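Candelside opens folding room for tenants and carers

8/20/22

A room set aside for learning to fold clothes and bed linen opens to the public today at Candelside, the supported housing scheme run by Godinho. Sessions are free for tenants, their families and paid carers, and last 70 minutes.

The room is set up as an ordinary bedroom, with a large bed as the main working surface. Godinho said many tenants have no table big enough to fold on and do the job on the bed at home, so the course is taught the same way. Each person starts with one small item, folds it into a bundle and squares up the corners before going on to the next.
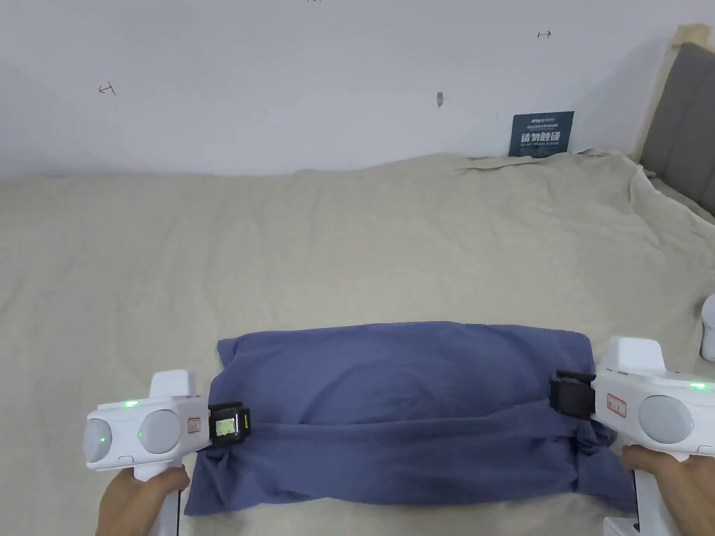 A blue-grey cloth folded on the beige bed covering at Candelside.

The course was written by Zulmira Correia, who ran a hotel linen room before joining Godinho. It covers tops, trousers, towels, pillowcases and fitted sheets, and ends with packing a drawer and a weekend bag.

"People tell us they can wash their clothes without any trouble, and then the clean things sit in a heap for a week," said Ms Correia. "We start with soft, crumpled items, as those are the ones they give up on. Lift it, let it hang, find the top edge and lay it down flat. Most people can manage a pile by the end of the first session."

Furniture for the project was supplied by Skenska. The printed guide, which has large type and line drawings, was produced by Pretent. A first run of 600 copies will be given out at sessions and left in the Candelside reception.
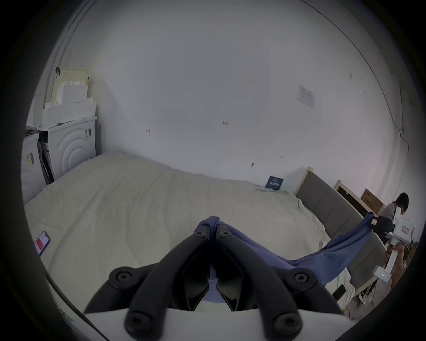

A blue-purple garment held up over the bed, with a cream duvet beneath.

Nuno Mota, housing manager at Godinho, said the room would also be used by staff. "New carers do a morning in there before their first home visit. Every household has its own way of putting things away and we ask them to follow it, but they need to know the basics."

Godinho manages 786 homes. A second course, on changing a duvet cover while seated, is being prepared by Ghazal Zamani and will be tried out with tenants before it is added to the timetable.

Sessions take 2 people at a time and must be booked. Tenants may bring their own clothes or use those kept in the room. Bookings can be made at the Candelside reception or through a housing officer.

Press contact: Mafalda Veloso, Godinho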